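Jocelyn Macapagal
04/12/2022

1/ Sunday job: the cup cupboard. I have been putting it off for weeks and today a lid fell on my foot, so it's happening. Thread as I go!

2/ Rule one, everything comes out. All of it, including the back row I can't reach without the step stool. Found a mug I brought home from India and had completely given up on (hello, old friend).

3/ Glass mugs and anything with a handle are going on the low shelf now. Jianhua Mao told me to do this last August and I said I'd think about it. I have thought about it. He was right, don't tell him.

4/ Plastic goes in its own bin from now on — cups, little bottles, the lot. I set a limit of 7 cups for two people, and that already feels generous.

5/ Next lot to sort is on the table, on the grid tablecloth with the fringe. The pink cup stays no matter what. The smoky glass I love, you can see the lines of the cloth right through it. Still no idea about the bottle with the purple-ish tint, I keep changing my mind.
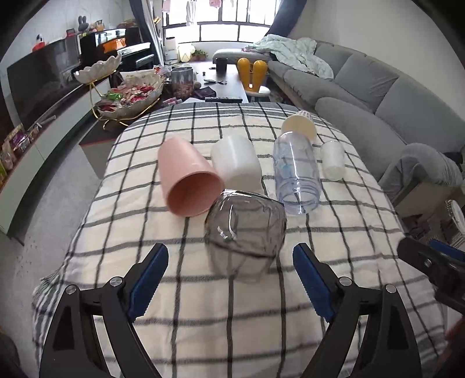
6/ Bottles and caps. If I can't find a cap by tonight, the bottle goes in the recycling. I'm giving myself one drawer to search and then I'm done looking.

7/ Shelf wiped, new liner cut, the bin fits with nearly 2 inches to spare. Tea now, then the lids drawer. Pray for me!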